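Technology | Home & Work

Waiting for the robot that tidies up

On the first floor of a former printworks in Rinddale, Krum Lazarević is trying to get a table cleared. He has been trying since July. The things on it are what anyone might leave out after lunch, drinks mostly, and the job is to pick them up and put them where they belong. A child of four can do it. Lazarević's robot can do it too, on a good day, if nobody has moved the table.

His company, Civier, has 32 staff and one product, an arm with two soft-sided fingers and a small camera at the wrist. The plan is to sell it to canteens and care homes, and later to ordinary households. Lazarević used to give a date for the household version. He has stopped doing that.

"People see a film of an arm folding a towel and they think it's finished," he says. "They don't see how long it took, or how many towels."

Factories have had robot arms for decades, of course, and they are very good at what they do. A welding arm goes to the same spot on the same car door all day long. The door arrives in the right place, held by a clamp, and the arm doesn't need to look at it. A kitchen has no clamps. Things get put down anywhere, at any angle, and tomorrow they are somewhere else.

Bottles are a fair example. Standing up, a bottle is easy to find and easy to hold. Lying on its side it may roll when it is touched, and a full one is heavy for its width. If the fingers close too near the neck, the base swings down as the arm lifts. Clear plastic is harder for a camera to judge than a printed label, and a shiny can throws back light from the ceiling.
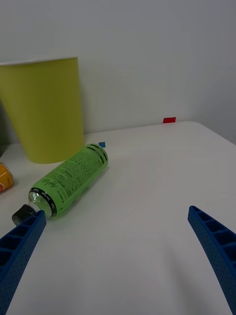
Civier tests all this by repetition. In the latest round the arm was given 409 items to pick up, one at a time, and it managed 227 at the first attempt. A second attempt was allowed, and that helped. Lazarević thinks the result is respectable for objects laid down without any care. He also accepts that no canteen manager would keep a member of staff who dropped things at that rate.

One canteen manager has had a go with it. Cauã Batista runs the staff restaurant at Papadopoulos, a maker of shop fittings on the other side of town, and he had the arm on loan for a fortnight. He put it at the end of the tray return.

"It was slow," he says. "My lot clear a tray in a few seconds and they're talking while they do it. But it didn't mind doing the same thing at four o'clock as it did at eleven. I'd have it back for the late shift, when I can't get anyone."

Speed may come. Prices are harder to guess. Bistumo, which rents out floor-cleaning machines to warehouses, looked at adding arms to its range and decided to wait. Its machines do one job on a flat floor, and customers know what they are paying for.

For homes, the wait looks longer. A robot that clears a table also has to get to the table, past the dog and the shoes, and know which half-full glass is still wanted. Lazarević's own kitchen has a dishwasher, which he loads by hand. The next round of tests in Rinddale will use bowls.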